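Workshop notebook, December
Parts shelving, Morrison bay: black brackets, trays and bins

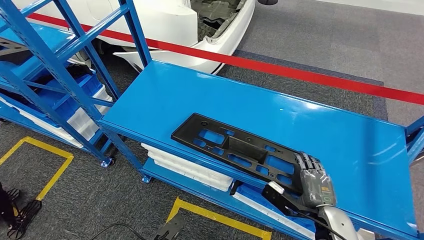
Where do the black brackets go once they have been checked?
Into the blue bins on the tall rack, middle tier, flat side down, with a card in the end of each bin. Unchecked ones stay in the delivery carton by the door until someone has time for them.

Started at 8:40. The plan was to get the whole Wikley delivery off the floor before lunch and have the low shelving unit clear on top for checking parts. The delivery note says 300 brackets. Agnes MacRitchie had already opened two of the cartons to pull samples, so the count on the note won't match what is in the cartons, and I have written that on the note in pen.

The bracket is the long black molded one with the cutouts and the raised pocket near the middle. We have been calling it the plate bracket on the cards and I would like to keep that name. The old cards say "trim, long" and there are two other parts in the bay that could be called that. If you find an old card, throw it out and write a new one.

Checking procedure as I did it today, for whoever picks it up:

Lay the part on the top shelf of the low blue unit with the pocket facing up. Look along the long edge from one end for bow. Press each end lightly in turn. If the other end lifts, it goes in the reject pile. Then look at the small holes along the upper edge for flash. A little flash comes off with a thumbnail. If it needs a knife, set it aside and don't trim it, Agnes wants to see those before anything is cut. Last, run a finger around the inside of the pocket. The bad ones from the previous batch had a ridge in there and the clip would not seat.

Got through 154 by noon. Of those, 22 were set aside, nearly all for flash in the holes. Only a couple had bow that I could see. I don't know yet if that is worse than the last batch. The sheet for the last batch was not in the folder, and I looked in the drawer under the label printer too.

The blue shelf is a decent background for this. Black part on blue steel, the cutouts show up right away and so does anything hanging into them. I tried a few on the gray bench first and kept missing the small stuff. The shelf is a little low for me and my back was complaining by eleven. A stool helps. The one from the paint room is the right height but has to go back at night.

Trays. The white trays belong on the lower level of the low unit, stacked. Please stack them all facing the same way. They will stack crossed but then the stack leans and the top ones slide when you pull one out. I have put a limit of 20 on the stack, written on tape on the inside of the upright. Anything over that goes in the store room.

The blue bin on that same lower level is for parts that have come back from fitting. It is not for trash and it is not for rejects. I took two gloves and a coffee lid out of it this morning. Rejects go in a white bin on the bottom shelf of the tall rack, with red tape on the rim. If the red tape has come off, put more on.

Tall rack. I moved the shelf the blue bins sit on up by one hole. With the shelf where it was, you could get into a bin but not out of it while holding a full-length bracket without catching the shelf above. Wait, I have that backward, reading it over. The bins were too close to the shelf above, so I moved the upper shelf up by one and left the bin shelf where it was. It took longer than it should have. The clips on the perforated uprights were tight and one of them had been put in upside down. Use the rubber mallet, not the claw hammer, the paint chips off and then the chips end up in the bins.

While I had the rack half empty I checked the cross-braces. All the bolts were there. Two were finger tight and I did them up. I didn't put a torque wrench on them. Worth going over again after the bins have been full for a couple of weeks.

Feet. One of the foot plates on the low unit was not flat on the floor and the whole thing rocked when I leaned on the opposite corner. Put a thin steel shim under it and it sits fine now. Please don't drag that unit sideways, the shim will stay behind. If it has to be moved, lift it, two people.

Labels. Printed new ones for the bin fronts, part name on the first line and the Wikley number on the second. The Viranar tape we got as a replacement does not hold on the blue plastic. It was curling at the corners by the afternoon. The older roll holds well but there is maybe a third of it left. I have asked for more. Until it comes, use a card in the end of the bin and a strip of clear tape over it.

Lunch 12:15 to 1:00.

Afternoon was mostly bins. Filled them from the left, so the oldest stock is always on the left and gets used first. When the left one is empty, take it out, slide the others over, and put the new one in on the right. Agnes asked if we could number them. I would leave them unnumbered for now and see if people follow the order. We tried numbers with the Nuvivska clips and everyone took from whichever bin was closest.

Don't overfill them. The brackets catch on each other through the cutouts, and if the bin is packed tight you pull one out and get three, or you flex the end getting it free. One layer below the rim is enough. I tried putting sheets of brown paper between layers and it works but it is slow, and the paper has to go somewhere afterward. Not worth it except for parts going out to a customer.

Agnes came through at 2:30 and went over the ones I had set aside. She passed some of the flash ones and kept the rest to send back. She wants a photo of the holes on each one that goes back, with the ruler next to it. She also thinks the ridge inside the pocket could be checked with a clip in hand instead of a finger. She's probably right. I have tied a clip to the end of the low unit with string. Leave it there.

Left to do:

Finish checking the rest of the delivery. The open cartons are by the door with the flaps folded in.

Find the sheet for the last batch, or ask Wikley for their copy.

Go through the white bins under the blue ones on the tall rack. I did not open those up today and some have no card.

Sweep behind the tall rack before anything else gets pushed up against it.

Return the stool to the paint room. Done, 4:50.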